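La estantería

Viernes 8 de diciembre, festivo, y yo con una estantería de acero inoxidable en la habitación que los planos del piso llaman, con mucho optimismo, "estudio".
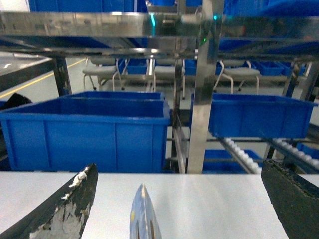
La compré en agosto, que es cuando se compran las cosas que uno va a usar en otoño. En otoño la usé para apoyar abrigos. Venía de un obrador que cerraba en la calle del mercado y el dueño, Fulgencio Ayala, me la dejó en 100 euros con la condición de que me la llevara esa misma tarde. No pregunté cuánto pesaba. Mohsin Sial y su hermano Shahzad, que viven en el segundo y tienen la desgracia de caerme bien, la subieron conmigo por una escalera pensada para gente estrecha. En el rellano del tercero hay una marca en la pintura que la comunidad todavía atribuye a una bicicleta.

El acero inoxidable tiene fama de ser un material sufrido. Para una cocina industrial, no lo dudo. En una casa se convierte en un espejo malo: refleja todo lo que hay delante, un poco azulado y un poco torcido, y cada huella queda ahí como en una comisaría. Llevo cuatro meses limpiándola con un producto que se llama Metitz y que huele a piscina cubierta. Parisa Azimi, que entiende de estas cosas porque trabajó en un hotel, dice que con agua, una gota de jabón y un paño seco después basta. Tiene razón, pero ya había comprado dos botellas de Metitz.

A cambio, aguanta. Eso hay que reconocérselo. Mi estantería anterior, de madera de pino, tenía los estantes con forma de sonrisa. En esta puedo poner lo que quiera en la balda de en medio y no se entera.

Y lo que he puesto en la balda de en medio es un cajón azul. Azul de verdad, azul de piscina de plástico, grande, abierto por arriba, de esos con nervios en el frontal. Ocupa casi toda la mitad izquierda y se ve desde el pasillo. Lo compré en el bazar Qureshi, donde los tenían también en gris, un gris discreto que habría combinado con todo. Había un motivo para elegir el azul y estoy convencido de que lo recordaré.

El plan era el siguiente. El cajón azul iba a ser el cajón de "lo que está en tránsito": cosas que van a otro cuarto, cosas por devolver, cosas por arreglar. Se vaciaría todos los viernes. En la práctica se vacía cuando viene mi madre, y se vacía dentro de un armario.

Hoy me había propuesto hacerlo en serio. Me puse el temporizador del horno en 30 minutos y fui sacando cosas a la mesa, que es casi blanca y por tanto no perdona nada. Salió un cargador de un teléfono que ya no tengo. Salió el libro que Saqib Farooqui me prestó "sin prisa", frase que he interpretado con generosidad. Salieron unas tijeras que busqué durante todo septiembre y que, claro, ya había sustituido. Salió una caja con un puzle de 1000 piezas de la tienda del Museo, precintada, regalo mío para mí mismo. Y un sobre lleno de tornillos en el que yo había escrito "IMPORTANTE", sin más datos.

El temporizador sonó cuando estaba leyendo las instrucciones del puzle. Un puzle no necesita instrucciones, así que ya se ve cómo iba la mañana.

Tengo además una Lista, con mayúscula, porque lleva ese nombre en el cuaderno y porque a estas alturas le debo un respeto. La Lista dice, copio: nivelar la pata de atrás, poner fieltro debajo, decidir qué va a la derecha, devolver libro a Saqib, averiguar tornillos. Son 18 líneas en total y la última es "rehacer la Lista". La de la pata es la que más me duele, porque la estantería cojea muy poco, lo justo para hacer un ruidito cuando pasa el camión de la basura. He doblado un cartón y lo he metido debajo. El cartón no estaba en la Lista, así que lo he apuntado y lo he tachado a continuación, que es una de las pocas alegrías gratuitas que quedan.

Lo de la derecha sigue sin decidir. Parisa propone plantas. Yo le he explicado lo que les pasa a las plantas en esta casa y ha cambiado de propuesta: cajas iguales, con etiqueta. Me manda fotos de despensas de gente que decanta las lentejas. Mohsin dice que la deje como está y que, sobre todo, no se me ocurra cambiarla de cuarto sin avisarle con tiempo para estar de viaje.

A mediodía he devuelto al cajón el cargador, los tornillos y el puzle. Las tijeras se han ido a la cocina, con las otras tijeras. El libro lo he dejado en el recibidor, encima de las llaves, para no olvidarlo mañana. Luego he salido a por pan y lo he cambiado de sitio para coger las llaves - ahora está en el mueble de los zapatos.

Si alguien sabe quitar las marcas de agua del acero sin oler a piscina, los comentarios están abiertos. Tornillos sueltos también regalo.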